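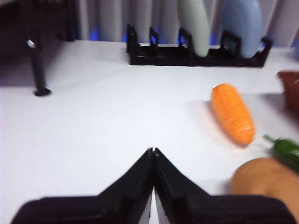
From: Rekha Marar
To: clunska-users
Date: 19 Sep 2023
Subject: Re: mail queue stalls after moving the spool

Hugo Pichon wrote:

> We moved the spool on our relay (Skestside) to a new volume and since
> then deliveries stop every night shortly after the log rotation. The
> process is still running and still accepts mail on port 25. It just
> doesn't send anything. Restarting clears it. The deferred directory
> had up to 3000 files in it this morning. Config is unchanged apart
> from spool_path. Is this the lock bug from last November?

I doubt it. The November bug showed up as a crash in the cleanup process, with a line in the log about a stale lock. Your log excerpt has no such line, and your process stays up.

What you have looks like a rename problem. Clunska writes each message to incoming, then renames it into active. A rename is only atomic inside one file system. If incoming is on the new volume and active is still a symlink to the old one, the rename fails with EXDEV and the queue manager falls back to copy and delete. The fallback works but holds the queue lock for the whole copy. When log rotation sends its HUP during a copy, the lock is not released. I reproduced this on a test box at Langlois with a 40 MB attachment and a HUP sent by hand.

To check, run

ls -ld /your/spool/*
df /your/spool/incoming /your/spool/active

If df shows two different devices, that's it. Stop the service, remove the symlink, copy the contents of the old active directory over with ownership preserved, and start again. Don't use plain cp as root. The files will end up owned by root and the queue manager will skip them without logging anything at the default level. 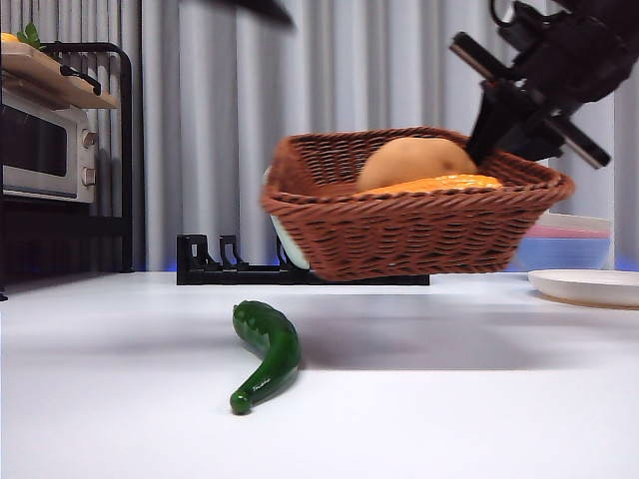

Does the deferred directory have to be on the same volume as well? It does – messages are renamed between active and deferred on every retry, so the same fallback applies there.

As for the backlog, I would not flush it all at once. Set flush_limit to something small and let the normal retry timer work through the rest. Gresar, our upstream, starts returning 421 when it sees too many parallel connections from one address, and then everything goes back to deferred with a longer interval than before. Keep max_parallel at 2 until the directory has drained.

The manual page for spool_path says the directory "may be relocated freely". That is wrong for any layout with symlinks in it. I have a patch that compares st_dev for all queue directories at startup and refuses to run if they differ. It needs a second pair of eyes on the BSD side, where I can only test that it compiles.

Hugo, if df shows a single device after all, please send the output of the queue status command taken while it is stalled, before you restart – the lock holder's pid is in the second column.

Rekha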